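1/ OK, the gripper fault thread I've been promising since the weekend of the big upload. It's long. Get a snack.

2/ Short version: one of our hand-held grippers spent most of a collection run recording garbage finger widths, every light and every check on it looked fine, and I'm the one who signed off on it. The check was mine too. I wrote it in February and was very proud of it!

3/ The run was 1,369 episodes, all of it plain household stuff. Folding, hanging, putting things in drawers. You squeeze the handle, the fingers close, the camera sees the fingers and we work out how far apart they are from that. Lovely and simple, until it isn't.

4/ First hint something was off: I was replaying episodes on the arm at the Femham shop and it kept crushing a paper cup. Same cup, same spot, crunch. I blamed the arm. I spent a whole afternoon blaming the arm. (Sorry, arm.)

5/ Then I plotted finger width over time for that episode and the "fully closed" line was sitting 10 mm open. The fingers were shut and the file said you could slide a marker between them. So the policy learned that closed means keep on squeezing. Crunch!

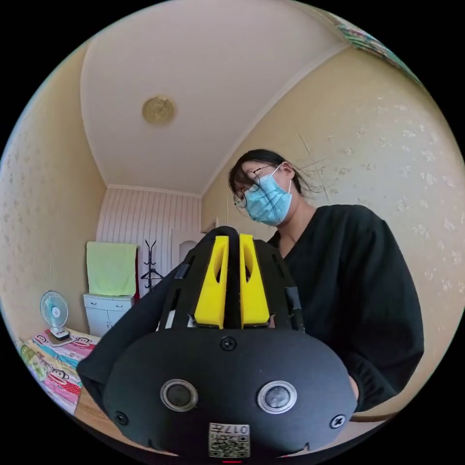

6/ The fault was in the finger mount, and it's such a dumb little thing that I'm still annoyed. One of the screws holding the carriage had backed out a hair, so under load one finger leaned and the software read the lean as a gap. With the grip relaxed, the two yellow fingers stand side by side with a narrow space between them, just like in the photo, and at a glance a worn mount can look exactly that tidy. The little red light at the bottom of the housing only tells you the thing has power. I'd been treating a light like that as a health check for months, and so had everybody I trained.

7/ Why didn't my check catch it? My check opens the fingers, closes them on air, and compares. No load. With nothing between the fingers the bad mount sprang back where it belonged and passed. Every. Single. Time.

8/ Pulled the whole run and sorted it by closed width. 1,026 episodes were usable as they were. The rest had the lean in them, and it got worse the longer a session went, which fits a screw working its way out.

9/ Could we correct the bad ones? I tried. I fitted an offset per session and it looked great on a plot, then fell apart on anything squishy. A towel and a mug don't load the mount the same way. I wasn't going to train on numbers I'd basically made up, so out they went.

10/ Now the safety bit, and please read this one if you run arms near people. A wrong width is a data problem on a laptop. On an arm it's a force problem. We had the force cap set high because a heavier job needed it, and I never set it back down before replay. It was a paper cup. It could've been my hand, because I do reach in to reset the cup. I DID reach in to reset the cup.

11/ Nothing happened to me or anybody else. I hit the e-stop the second time it crunched and then stood there feeling a bit sick.

12/ What changed at our end: the force cap goes back to its lowest setting whenever a new dataset is loaded, and you have to raise it by hand. Nobody reaches in with the arm live, me included. I put tape on the floor like it's a school gym.

13/ The check changed too. Before each session you close the fingers on a foam block and then on a hard spacer, 10 squeezes each, and if the widths drift the session doesn't start. It's boring and it adds a couple of minutes and people grumble. Fine, grumble.

14/ Thread locker on the mount screws, plus a paint stripe across each head so you can see if one has turned. The Pestar folks have been striping theirs forever and I used to tease them for it. I've apologized.

15/ A few of you asked if the Dabbas set is affected. It isn't. Different mount, and I reran the widths last night to be sure. The Trikville set I haven't been through yet, so if you've pulled it, hold off on anything with contact until I post.

16/ Oh, and the plotting script is in the repo now. It's ugly, it has a variable called "whyyy" in it, and it would have saved me a month. Run it on your own closed widths and tell me what you get, especially if you've got one that leans the other way. I want to see that.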